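Ticket 3849: Ordale reader shows album pages in the wrong order
Status: closed
Product: Ordale comic reader, desktop and tablet

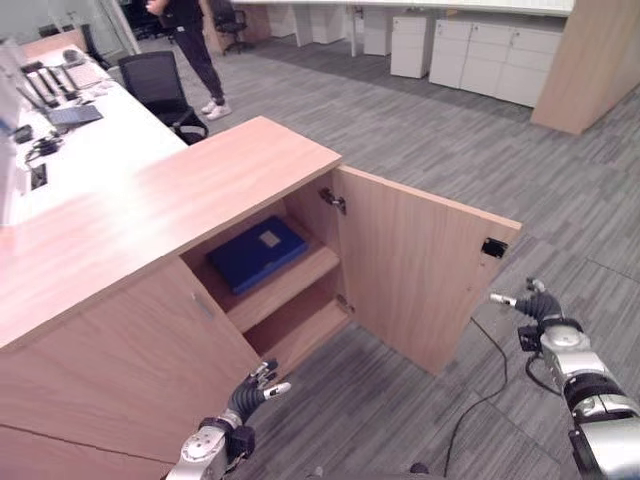
Opened by customer, 09:40

I bought the digital edition of Hirkeo, volume 3, from the Rosetico shop in January. The first chapter reads fine. From the start of the second chapter the double-page spreads are split and the right-hand page comes up before the left. Speech balloons that run across the fold make no sense. Volumes 1 and 2 are fine on the same tablet.

I have already tried:
- closing the app and opening it again
- deleting the album and downloading it again
- turning the tablet on its side

No change with any of these.

Support reply, 10:25

Thank you for the report. Please open the album, go to Settings, then Reading, and tell us what is shown next to Page direction. Please also give us the file number from the album details screen.

Customer, 11:10

Page direction says Automatic. File number is 2274. I changed the direction to Left to right and the order came good, but when I left the album and went back in it was on Automatic again.

Support reply, 13:50

We downloaded file 2274 and got the same fault on desktop. The publisher, Jibrin, sends one settings file with each album. In this one the second chapter is marked as right to left, as for manga. Volumes 1 and 2 have no such mark. The artwork itself is complete and all the pages are there.

The setting going back to Automatic is a separate fault in the reader. It has been logged under its own ticket and you do not need to do anything about it.

Until the album is replaced, set Page direction to Left to right each time you open it. Bookmarks are not affected.

Support reply, 16:05

Jibrin has sent a corrected file. To get it, remove the album from the device, sign out, sign in again and download from My Library. The new file number ends in 6.

Customer, 17:30

Downloaded. Chapter two is in the right order and the spreads are whole again. The cover thumbnail was blank at first but came back after a restart. Please close.

Closed by support, 17:45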